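The first thing Cadi Howells tells you is to slow down. Then she tells you again.

You're holding two grippers, one in each hand, and you want to just grab the thing. Everybody does. You've been grabbing things since you were a baby. But the people at Solwood don't need to see you be quick. They need a movement a machine can copy, and at 8 in the morning with one coffee in me mine were not that.

"Again," says Howells. So, again.

Solwood teaches robots housework by hand. No joystick, no code on a big screen. A person picks up the grippers, does the chore, and what the hands did gets written down -- where the fingers went, how wide they opened, what the camera saw. Later all of it goes into training. The outfit is small, two rooms up a flight of stairs, and the current project is called Uvdale, after a valley one of the founders once hiked in the rain. Uvdale is clutter. Picking it up, moving it over, putting it in something.

Clutter is hard! Laundry folding gets the videos, but Alaric Marchetti, who runs the project, would take a shirt over a messy surface any day. A shirt is one thing. A mess is a box next to a cable next to something soft, and each wants a different grip. Squeeze a plush toy and it gives. Squeeze a carton like that and it scoots away from you. 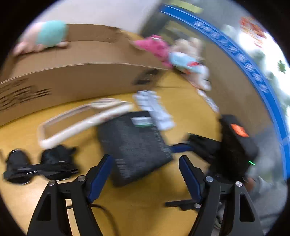
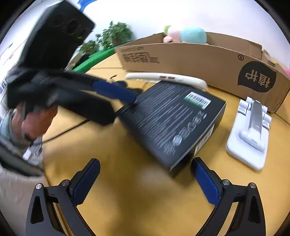
Teaching by hand: plush toys, a cardboard box and a gripper's blue finger pads, all part of a morning's work.

My own morning went like this. Warm up on soft stuff. Fine. Then flat stuff, less fine. You can't feel the object, is the problem. You feel the handle, and a kind of dull push back through it, and you have to look hard at the tips to know if you've got hold of anything. My shoulders were up around my ears by the third try. Howells noticed. She notices everthing.

A session runs 36 takes. Of mine, 6 were kept. Howells on a good day keeps nearly all of hers, and she wasn't mean about it, but she did write my number on the whiteboard.

What gets a take thrown out? Bumping the table. Regrasping too many times. Dithering, which is their word for when the fingers hover and you can tell the person hasn't decided. Ida Eichhorn goes through the recordings in the afternoon and she says dithering is the worst one, the model picks it up right away. She showed me an arm that had learned it. It went out over a sponge and sort of hung there. Shivering a little. I felt bad for it.

Two hands make it worse. One has to hold still while the other one works, and holding still turns out to be a skill. Marchetti wants 70 clean takes of every two-handed task before he'll train on it. Before May that number was 104 and there was some grumbling, so it came down.

Uwe Görtz thinks it's still too high. He came over from remote control, years of driving an arm from a chair in the next room, and he'll argue for it at lunch if you let him. With remote you're using the real arm, he says, so you can't teach it anything it can't reach. True. Marchetti's answer is that it's slow, and the arm is always busy or broken, and you can carry a pair of grippers to somebody's kitchen in a backpack. Also true. They've been having this one a while -- the sandwiches were gone before it was.

After lunch I got another go. Slower this time. I picked a spot, went to it, closed, lifted, set it down, let go. Didn't hover.

Howells watched the playback with her chin in her hand.

"Keep that one," she said, and reset the table.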